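Fitting an LED strip under a shelf

I did the two long shelves in our hallway one Sunday, and it was a lot less bother than I'd feared. If you can use a junior hacksaw you'll be fine!

What I used: a Totov surface channel with its clip-on cover, a Nonora warm white reel (300 LEDs, so plenty left over) and a 2 amp plug-in driver.

Step 1. Measure and cut

My shelf needed 39 cm of channel. Cut the cover and the channel together, cover clipped on, and they'll match. File off the burrs, then cut the strip itself only on the printed line between the copper pads (I got this wrong once, and the whole end section went dark).
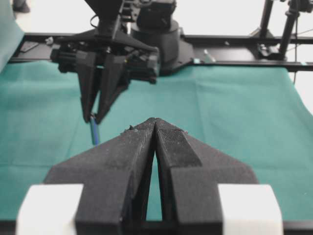
Step 2. Stick it down

Wipe the channel with meths and let it dry. Peel the backing a bit at a time and press as you go – pull it all off at once and it sticks to your sleeve, the cat, everything.

Step 3. Connect and test

Red to plus, black to minus, and check the voltage on the driver matches the strip. Switch on before you screw anything to the shelf. My mate Harvey Gosselin skipped this and had to take the lot down again.

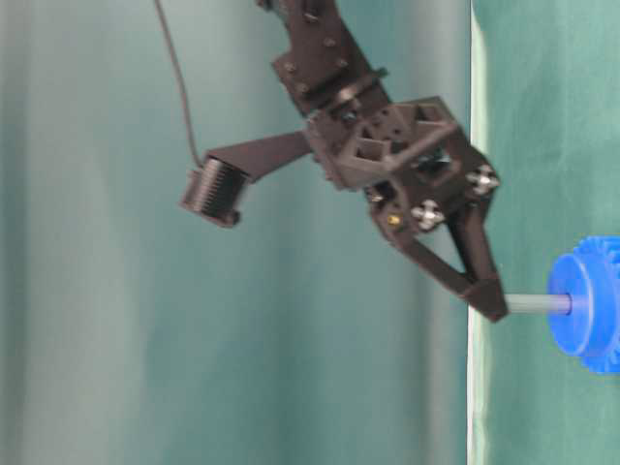

Gripper tip at the end of a thin grey rod.

Step 4. Fix the channel up

Two clips were enough for mine. Set it towards the front edge, tilted back a touch if your channel allows, then snap the cover on from one end.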